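Luftfeuchte im Arbeitszimmer, zweiter Winter

Im letzten Januar lag die relative Feuchte in meinem Arbeitszimmer über Wochen unter 30 Prozent. Die Folgen waren ein Riss in der Decke der Gitarre, statische Entladungen am Türgriff und trockene Augen ab dem frühen Nachmittag. In diesem Winter habe ich deshalb protokolliert, bevor ich wieder irgendein Gerät kaufe.

Messaufbau

Im Einsatz sind 2 Fühler von Ketwood, einer auf Schreibtischhöhe, einer oben auf dem Bücherregal. Beide schreiben alle 7 Minuten einen Wert auf die Karte. Das Intervall lässt sich nur in festen Stufen wählen, die Stufung ist im Handbuch nicht begründet. Vor der Messung lagen beide Fühler über Nacht mit feuchtem Kochsalz in einer geschlossenen Dose. Der Sollwert beträgt bei Zimmertemperatur gut 75 Prozent. Der Regalfühler zeigte drei Punkte zu viel an, die Korrektur ist in allen Werten hier enthalten.

Wer so etwas nachmachen will: Das Salz muss feucht sein, es darf nicht schwimmen. Und die Dose gehört nicht auf die Fensterbank.

Ergebnisse

Die Feuchte folgt fast vollständig der Außentemperatur. Kalte Luft enthält wenig Wasser, und nach dem Erwärmen auf 21 Grad bleibt davon eine sehr niedrige relative Feuchte übrig. Das ist Schulphysik, in der eigenen Kurve aber doch deutlicher als im Lehrbuch. Jedes Stoßlüften ist als Kerbe zu erkennen. Die Erholung danach dauert bei geschlossener Tür bis in den Abend, bei offener Tür zur Küche ist sie nach dem Kochen erledigt.

Der Unterschied zwischen Tisch und Regal geht überwiegend auf die Temperatur zurück. Rechnet man beide Reihen in absolute Feuchte um, liegen sie praktisch aufeinander.
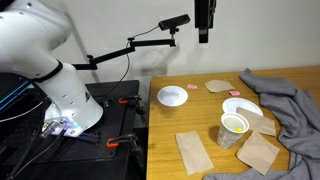 Befeuchter

Der Verdunster von Engelbrecht hat 139 Euro gekostet und läuft seit der zweiten Woche. Auf Stufe eins hält er 42 Prozent, solange die Tür zu ist. Stufe zwei ist mir beim Arbeiten zu laut. Der Wasserverbrauch schwankt stark mit dem Wetter, eine Tankfüllung am Tag ist bei Frost zu knapp.

Die Filtermatte verkalkt schneller als angegeben. Einlegen in Zitronensäure hilft — kalt angesetzt, sonst fällt Calciumcitrat aus und sitzt fest in der Matte. Ultraschallvernebler habe ich wegen des Kalkstaubs ausgeschlossen.

Offen ist noch die Fensterlaibung. Bei 42 Prozent blieb sie bisher trocken, bei strengem Frost würde ich das erneut prüfen.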